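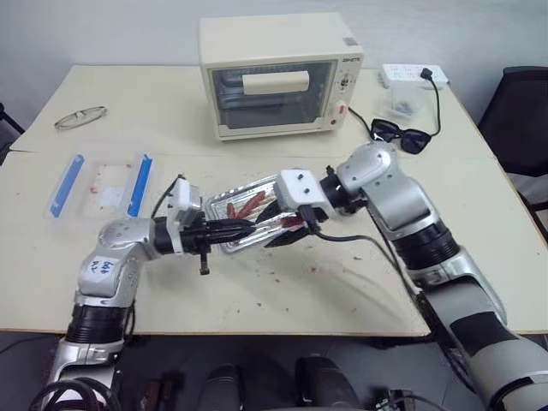
The Flisteo benchtop oven in cream, with a foil tray of sausage-like strips in front.

Reading time: 4 min

I bought the Flisteo in April to replace an older Korwood toaster oven whose door spring had gone. It has been used most days since then, mainly for dinners for one or two people, and I have a fair idea now of what it does well and where it falls short.

It is a plain benchtop oven in a cream colour, with a dark glass door and a white rectangular handle across the top of it. The controls are knobs down the right-hand side, with a red light. There is no screen, no clock and no app. My other choice was the Breditz, which has a touch panel, and after a few minutes in the shop with greasy-finger cooking in mind I went for the knobs.

Setting up took very little time. The rack and crumb tray were packed inside with cardboard under them. The manual asks for an empty run before the first use, and there was a hot metal smell while that was going on, so open a window. It didn't come back.

Heating

The oven runs a bit hot. I put a cheap oven thermometer on the rack and found I had to set the dial slightly below what the recipe said. Once you know that, it is easy to work with. The back left corner browns faster than the rest, and anything fussy, like biscuits or a slice, needs turning halfway through. Toast comes out well on one side and paler on the other unless you flip it.

The light cycles on and off with the elements. It does not tell you that the food is ready or that the oven has come up to temperature, at least not in any way I trust. I give it ten minutes before putting anything in.

Sausages and other tray food

I use this oven for tray food more than anything else. A disposable foil tray sits flat on the rack and you can pull it straight out. Thin sausages do well. I lay them in a single layer, turn them once with tongs and leave the door shut the rest of the time. Saucy ones need a lower rack position or the sugar in the marinade catches.

Two warnings on foil trays. They flex when they are full, so slide them onto something solid before you carry them anywhere. And red marinades get about. A pale tabletop shows every crumb and drip, and mine needs a wipe after any meal with paprika or chilli in it. Warm water and dish soap lift most of it if you get to it the same evening. I now put down an old tea towel before I start serving, which saves some of the scrubbing.

Chicken pieces, chips, reheated pizza and half a tray of roast vegetables have all been good. A whole chicken fits only if it is small, and the skin ends up too close to the top element. I wouldn't bother again.

Cleaning

The glass door wipes down easily from the outside. The inside of the glass is harder, as the door doesn't come off and you end up reaching in at an awkward angle. The crumb tray slides out from the front and goes in the sink. Fat that gets past it onto the floor of the oven bakes on, and I have a brown patch there that I've stopped trying to shift.

The cream finish has held up. There is slight yellowing above the door, where the heat comes out, which you'd only notice in daylight.

Cord and position

The cord comes out on the right-hand side and is black, so it is fairly visible against a light table. It is also shorter than I'd like. The manual says to plug the oven directly into a wall outlet and to leave clear space on every side, so measure from the outlet before you settle on a spot. Keep plastic tubs and sunglasses and so on well back from it when it's running. The sides get hot enough to soften plastic.

Accessories

The supplied rack is fine but has no stop, and it will slide right out if you tug it. I bought a Kokkonen rack as a spare and it fits, though it rattles a little. The small baking pan in the box is thin and warped on its third use. Foil trays or a decent quarter-size pan are better.

Worth buying?

For a small household, yes. It heats quickly, the knobs are simple and it handles an ordinary dinner without turning on the full-size oven. If you bake a lot, the uneven back corner will annoy you and I'd look at something with a fan. I'd also like a removable door and a longer cord. I'm keeping mine.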